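Rukach Folding Scooter

The Rukach is a folding electric kick scooter made for short city trips. It was designed by the Jisov workshop and is best known for its hinge, a chunky steel joint at the foot of the steering column that lets the whole machine fold flat in one move. Riders are very fond of it, and it's easy to see why: you step off, press the pedal with your heel, and carry the thing up the stairs by its own stem!

Design

The deck is a single piece of pressed aluminum with the battery sealed inside. Early prototypes kept the battery in a bag on the handlebars, which made the steering heavy and gave the scooter a habit of falling over when parked. Moving the pack under the rider's feet fixed both problems and gave the Rukach its low, planted feel on corners. The wheels are solid rubber in front and air-filled in back, an odd pairing that owners argue about to this day.

Top speed is limited to 13 miles per hour. A bell is built into the left grip and works with a twist of the thumb, and it is wonderfully loud. 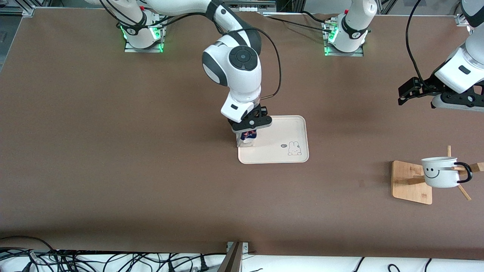
Wiring was the hardest part of the project. Power for the headlight and the signal for the front brake both have to pass the folding hinge, and in the first test batch the wires ran straight through the middle of it, where they were pinched and in time cut. The Jisov team's answer was to go around the outside and leave some slack, much as the black cable on the white robot arm loops from near the elbow and runs down along the side toward the gripper. On the Rukach the loop sits behind the column under a rubber sleeve. It looks a little untidy, and some reviewers grumbled, but the same hinge cable was later tested through 1000 folds without a break.

The Thibodeau model

A second version, the Thibodeau, added a wider deck, a rear light that brightens under braking, and a taller stem for long-legged riders. It is heavier than the original and takes up more space under a desk. On rough pavement, though, it is a joy, and many people who commute over brick or old streetcar tracks prefer it. Parts for the two models are mostly shared, including the hinge, the grips, and the much-loved bell.

Use in Kedance

The town of Kedance ran a shared scooter program with a fleet of 80 Rukachs, parked in painted bays near the train station and the public library. Riding on sidewalks was banned from the start, and the scooters were switched off at 10 p.m. The program opened in April and drew complaints in its early weeks, mainly over scooters left across driveways. More bays were painted, and riders had to end each trip inside one.

Related articles
Kick scooter
Folding bicycle
Thibodeau (scooter)
Kedance shared scooter program
Bicycle bell
Hub motor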